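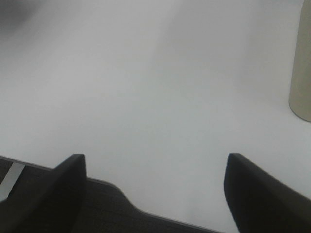
Fitzgerald Branch Writing Circle

Order Up

The tablet by the register lit up at 5:40 in the morning and said, in cheerful green letters, GOOD MORNING, STORE 28!

"Good morning!" I said back, out loud, to a tablet. I was that excited.

You have to understand that I had been waiting for this since May. All summer the district people kept telling us that Stotex stores were getting pickup lockers and phone ordering and the whole works, and all summer we got a new mop bucket. Then one night a crew came in after close and bolted a wall of little doors next to the coffee island. There were 24 of them, each with its own light, and when a door popped open it made a sound like someone flicking a wine glass. I opened every one of them on my first shift, just to hear it.

The way it was supposed to work, a customer tapped out an order on the phone, the tablet told me what to make, I made it, I stuck it behind a door, and the customer walked in and flashed the phone at the wall and ping, breakfast. Sarkix, the company that built it, had sent us a training video with a drum solo in it. I watched it twice.

The first order came through at 5:52. One egg and cheese on a roll, salt, pepper, hot sauce on the side. I have made egg and cheese on a roll more times than I have brushed my teeth, and I'm telling you I have never made one with such care. I folded the paper so the corners matched. I set it behind door 9 and pressed the button and the light went blue.

Then I stood there.

My coworker on the grill side (she'd been at the store so long she still called the card reader "the new thing") leaned over the counter to look.

"So where are they?"

"On their way," I said. "The customer is on their way. It says so right here, look, there's a little car."

The little car was not moving. We watched it for a while. A man in a road crew vest bought two coffees and a scratch ticket, and he watched it with us.

"Maybe they're at the light," he said.

"That's a long light," she said.

At 6:10 the little car jumped, all at once, right into our parking lot, and I swear all three of us turned to the door like it was a surprise party. And in came an old woman in a raincoat, holding her phone straight out in front of her with both hands, the way you'd carry a bowl of soup.

She came every morning. I knew her order, and I should have known it when I read it - hot sauce on the side, who else? For years she had stood at my register at six sharp and said the whole thing start to finish as if we'd never met. Egg and cheese on a roll, please. Salt, pepper. Hot sauce on the side.

"My grandson put it on here for me," she said. "I sat in the car and did it. I did it wrong and then I did it right. I was Tritura Street for a minute, it thought I was over on Tritura Street."

"You did it perfect!" I said. "Hold it up to the wall!"

She held it up to the wall. Nothing. She held it a little higher. The man from the road crew said, "Turn it around, hon," and she turned it around so the screen faced the doors, and the wall thought it over, and then door 9 went ping and swung open and there was her sandwich, all by itself in the blue light.

Oh, she loved it. She put her hand flat on her chest. The man clapped, with the coffees balanced on his forearm somehow, and my coworker hit the grill bell with a spatula. I was grinning so hard my ears moved.

She took the sandwich out and closed the little door gently, and then she just stayed where she was. She looked at the wall and at the register and back at the wall.

"So now I go?" she said.

"Now you go! That's it. You're all paid up. It says you've even got 376 points."

"What do I do with those?"

"I have no idea," I said. "I'll find out by tomorrow."

She nodded and got as far as the newspapers. Then she turned around, walked back past the doors and past the coffee, and stood in front of my register with her purse up on the counter like always.

"Is it still raining where you are?" she asked me.

It was the same rain, on the same parking lot, and I told her all about it. Behind me the tablet chimed with order number two, and I let it chime.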